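Home | Module list | Week 4 | Reading | Submit work | Back to top

HOUSEHOLD ROUTINES AND THEIR CLAIMS
Handout for Week 4: Sorting fruit and vegetables

Please read before the seminar. The two set texts are the Gostent guide to kitchen order and the shorter Ladefoged booklet. Both are well written, and I would like you to be suspicious of both.

1. What is being claimed

The Gostent guide says that a household which sorts its fruit and vegetables on the way in will waste less of them later. It gives a method (clear the surface, one tray, one kind at a time) and then a good deal of praise for the method. What it doesn't give is a comparison. We never hear about a kitchen where everything was tipped into one bowl and eaten anyway.

The Barkau survey is usually brought in at this point. It had 312 households, and 76 of them kept a diary to the end. The figure everyone repeats comes from the 76. Ask yourselves what sort of person finishes a food diary, and whether that person was ever likely to let a bag of carrots go soft.

2. The surface

Both texts insist on a clear, hard worktop. The Ladefoged booklet spends nearly 200 words on marble, most of them about how it looks. A marble pattern can be printed on anything, and I can find no argument in the booklet that the pattern helps you tell a lemon from a lime. Plain veining in grey or brown may even be a poor background for pale things such as garlic or mushrooms. That would be easy to test and neither author has tried.
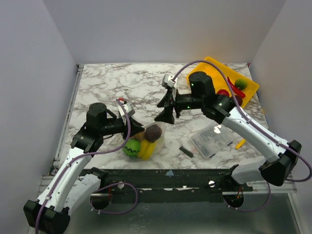
Surely the surface matters less than the light, wrote one reader in the margin of the library copy, and went on: "I have sorted fruit on a bread board for years and the only mistakes I make are after dark."

I think the reader has a point, though "for years" is doing the same job here as the praise does in Gostent. It is one person's memory. Put it in your notes as a rival explanation and leave it there until somebody checks it.

3. The tray

A tray has two jobs that the guides run together. It carries things, and it marks where a group begins and ends. A shallow tray with everything in it does the first job and none of the second. Sametti's workbook, which we use for the practical, at least separates the two and has you fill in a different column for each.

Colour is another soft spot. Gostent recommends a bright tray "so that the eye returns to it". Perhaps. A yellow tray is easy to find on a pale table. It is a worse place to look for a banana. The guide does not mention this, and its own list of common household fruit starts with bananas.

Toy fruit and vegetables are used in the practical, as they are in most classroom versions of this task. Be careful what you conclude from them. A toy pear does not bruise or roll quite like a pear, and it will never need eating by tomorrow. You can learn something about grouping and reaching from toys. You can't learn anything about waste, whatever the back cover of the workbook says.
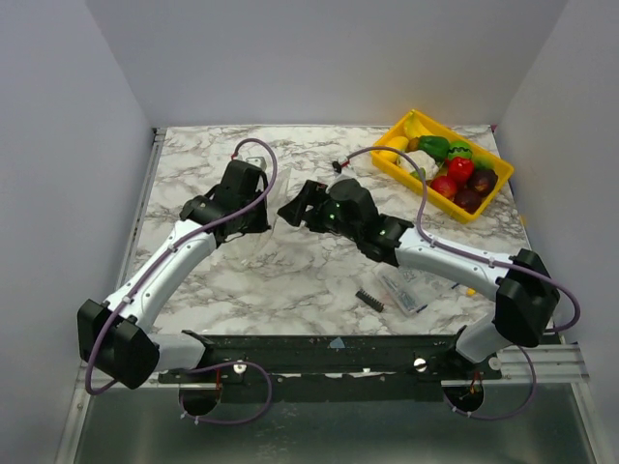 Fig. 2. Yellow tray of toy fruit and vegetables on a marble-patterned top.

4. For the seminar

Bring short written notes on the following.

- Find one sentence in Gostent that could be shown to be false. Say what would show it.
- By kind, by colour, by size, by how soon it goes off: which of these sorting rules does Ladefoged assume without saying so?
- Rewrite the Barkau finding in one plain sentence, with both figures in it.
- Is an angled tray harder to fill than a square-on one? Say how you would find out with the equipment in the practical room.

The Sametti workbook is on short loan. The answer pages at the back have been marked up by earlier groups and several of the corrections are wrong.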